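Wrist camera loses frames only when both arms move – controller or cable?

tendorwood_k

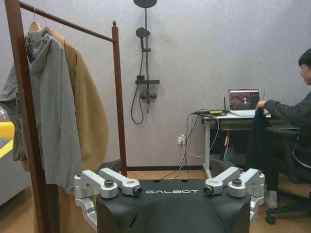
I am comparing two controllers for picking up clothes with a two-arm robot, the Palomino and the Bretura. With the Palomino everything is fine. With the Bretura the wrist camera drops frames, but only when both arms move together. In my last test I lost 83 frames of 907. The camera goes through the same network as the controller, and as you see the router is on the desk beside the laptop, with the cables going down over the floor to the robot. The gripper is the same in both tests and I changed nothing in the lighting. Should I blame the controller, or is it my wiring? I would like to know before I order a second unit in May.

plolgate_user

Check the cable first. Always the cable.

mehrachse

I had a similar problem with the Bretura, so I will try to help. Please look at the rate at which it sends the joint states. On mine it was set to 186 messages per second for each arm, and with two arms this was too much for a small router. I lowered it to 36 and the drops were gone. The motion of the gripper was still smooth enough for soft things like jackets.

If you don't want to change the rate, connect the camera directly to the laptop and repeat the same test – then you know which side is guilty. Please also lead the camera cable away from the motor cables. In your picture several cables run together in one bundle from the wall outlet, and I can not tell which one is which.

tendorwood_k

Thank you, I will try the direct connection first and write the result under this post.

cobot_evenings

Which firmware do you have on the Bretura? The older one had a bug with two arms, I think.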